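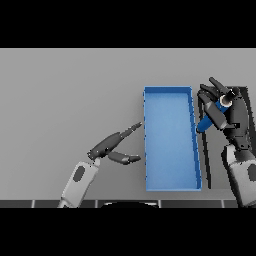

Tempo de leitura: 5 minutos

A pausa

O Gabinete de Demonstração de Curnard funcionava no segundo piso do antigo edifício da alfândega, e a sua atividade regia-se pelo Regulamento Interno de Teleoperação, que todos os operadores assinavam à entrada. O artigo primeiro determinava que o operador emprestasse ao sistema os seus gestos e nada mais. A expressão «nada mais» fora objeto de discussão na altura da redação, mas ficara.

Na terça-feira, 3 de outubro de 2023, deu entrada no Gabinete o pedido relativo ao programa Toma. A entidade requerente, a Wenivard, pretendia que o sistema aprendesse a pegar num frasco pousado sobre uma mesa e a depositá-lo num tabuleiro. Tudo decorreria em simulação. Foram contratadas 400 demonstrações, a executar por uma única operadora, com luvas instrumentadas e visor, na sala 11.

A operadora designada tinha antiguidade bastante para escolher o turno e escolheu o da manhã. Chegava antes da hora, ajustava a cadeira, calçava primeiro a luva esquerda e depois a direita. No visor encontrava a mesa cinzenta, sem nódoas nem riscos, e dois braços claros que obedeciam aos seus com um atraso quase impercetível. Nas primeiras sessões, segundo consta da ficha de acompanhamento, queixou-se de não sentir peso algum. Foi-lhe respondido por escrito que o frasco não tinha peso, uma vez que não existia. A operadora tomou conhecimento e rubricou.

O trabalho prosseguiu com regularidade. Aproximar a mão, abrir os dedos, fechar, levantar, deslocar, pousar, soltar. O supervisor técnico validava cada demonstração no final do dia e devolvia as que apresentassem colisões com o bordo do tabuleiro ou quedas do objeto. Na demonstração 138 anotou, pela primeira vez, uma irregularidade que não constava da tabela: depois de fechar os dedos em torno do frasco, e antes de o largar, a operadora detinha-se.

A pausa era breve. Não prejudicava o resultado e não infringia nenhum artigo. O supervisor reviu as gravações anteriores e encontrou-a também ali, mais curta, em quase todas. Solicitou esclarecimento. A operadora declarou que não dera por isso e comprometeu-se a corrigir o gesto. Nas sessões seguintes a pausa desapareceu, e com ela desapareceu também uma parte apreciável da qualidade: o frasco caía, tombava dentro do tabuleiro, batia na parede. Ao fim da semana, a pedido do próprio supervisor, ficou autorizada a deter-se.

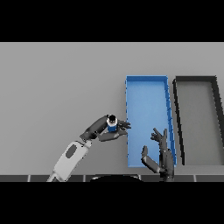

Quantas demonstrações são necessárias para que o sistema execute a tarefa sem operador?

O número varia com a tarefa e com a qualidade das demonstrações; no caso do programa Toma, o contrato fixava-o em 400, e o Gabinete não estava habilitado a prometer que bastassem.

Era esta a resposta entregue aos visitantes, impressa em papel timbrado. A delegação de Stenatia, que esteve no edifício ainda em outubro, recebeu-a à porta da sala e leu-a de pé. Os delegados quiseram depois saber se a operadora podia ser cumprimentada. Foi-lhes explicado que se encontrava em sessão. Viram-na pelo vidro, sentada, de visor posto, a mover as mãos no ar sobre coisa nenhuma. Um deles descobriu a cabeça, como se faz em certas igrejas, e voltou a cobrir-se no corredor.

A operadora concluiu a última demonstração numa sexta-feira, antes do almoço. Descalçou as luvas, limpou-as com o pano regulamentar e preencheu o auto de encerramento. No campo reservado a observações, que por hábito ficava em branco, escreveu: «O frasco fica melhor pousado quando se espera por ele.» O supervisor considerou a frase tecnicamente obscura e arquivou-a com o resto.

O treino do sistema ocupou 11 dias. Findo esse prazo, reuniram-se na sala os técnicos, o representante da Wenivard e o diretor do Gabinete, que raramente descia do seu piso. A cadeira da operadora foi encostada à parede. As luvas permaneceram no estojo. O representante pediu que se registasse em ata que ninguém tocava em nada, e assim ficou registado.
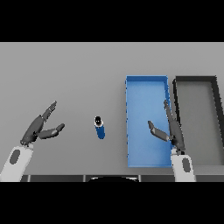

O frasco sobre a mesa, entre a mão esquerda aberta e o tabuleiro azul.

O diretor deu a ordem de início. Durante um instante as mãos não se moveram, e um dos técnicos chegou a inclinar-se para o teclado. Depois a mão esquerda avançou. Fê-lo sem pressa, um pouco por cima do que seria necessário, como a operadora sempre fizera e como lhe fora por duas vezes recomendado que não fizesse. Os dedos fecharam-se. O frasco subiu.

E deteve-se.

Consta da ata que a interrupção foi notada por todos os presentes. O representante da Wenivard perguntou se o sistema tinha bloqueado. O supervisor, que conhecia a duração exata daquela demora por a ter medido demasiadas vezes, respondeu que se devia aguardar. Aguardaram. O frasco foi levado até ao tabuleiro e pousado, direito, e a mão retirou-se.

Repetiu-se o ensaio até ao fim da tarde. A pausa surgiu em todas as execuções. O representante reconheceu o bom resultado e quis saber se era possível suprimi-la, dado que, somada ao longo de um ano de serviço, representava um custo. O supervisor expôs os riscos. O diretor sugeriu que a questão fosse tratada por ofício.

O ofício foi enviado e teve resposta. Nela, a Wenivard solicitava novas demonstrações, sem pausa, e indicava preferência por outra pessoa. Vieram dois operadores mais novos, ambos rápidos, ambos competentes. O sistema que aprendeu com eles era mais veloz e deixava cair o frasco com uma frequência que o contrato não admitia. Ao cabo de algumas semanas, a Wenivard comunicou que aceitava a primeira versão, nos termos em que se encontrava, e pediu que a palavra «pausa» fosse substituída, em toda a documentação, por «fase de estabilização». O Gabinete deferiu.

A operadora fora entretanto transferida para o programa seguinte, na mesma sala, onde devia ensinar um par de braços a dobrar um pano. Foi-lhe dado conhecimento da aceitação por circular. Leu-a, assinou no espaço próprio e perguntou ao supervisor se poderia assistir a uma execução, uma vez que nunca vira o sistema trabalhar sozinho.

O Regulamento não previa a hipótese. O supervisor consultou-o duas vezes — o índice e depois os anexos — e acabou por ligar o ecrã sem requisição. A operadora ficou de pé, atrás da cadeira, com as mãos nos bolsos da bata. Viu a mão aproximar-se, abrir-se e fechar-se. Quando o frasco parou no ar, o supervisor olhou para ela e verificou que tinha deixado de respirar.

O frasco foi pousado. A operadora soltou o ar, agradeceu e perguntou a que horas começava a sessão do pano.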